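2018-05-08

Quote from Hudix came in before lunch. Two replacement gripper units, 273 each, delivery up to 11 weeks. Orach is cheaper on paper at 170 but wants a separate controller board per arm, and the firmware is theirs only. Asked both for cable lengths. Neither has answered.

Went through the equipment sheet again. The line for finger pads is too low. Soft packaging wears them faster than the boxes did, and Feng sells pads in packs of 60, so I moved that up to one pack per quarter. Spare cables stay on the list. A wrist camera spare goes on too, low priority.

Bench work in the afternoon was on groceries, both arms on the rail. Mixed shapes: pasta, bars, a bag of baked goods, a jar.

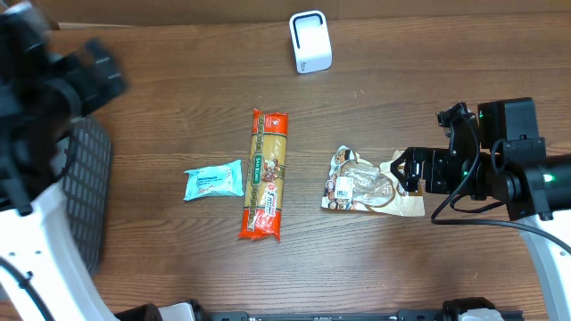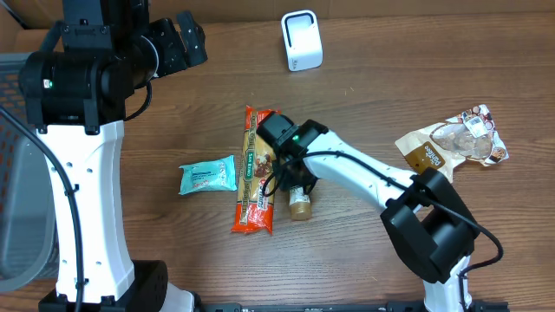
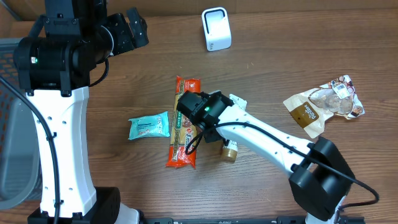
Wrist view, wrapper between the fingers:
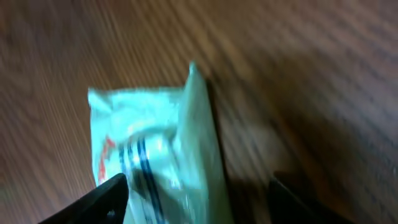
The Jilholm table can wait until November. The current one is wide enough for two arms, and the money is better spent on grippers. Shipping would also have to come out of this year's line, and I have not put it in.

Still open: whether to buy both units from Hudix at once or one now and one later. One now leaves the arms mismatched, which means two sets of calibration files. I lean toward both – the lead time is the same either way. Need the warranty terms in writing first. Also need to check the supply rating on the second arm before I sign anything.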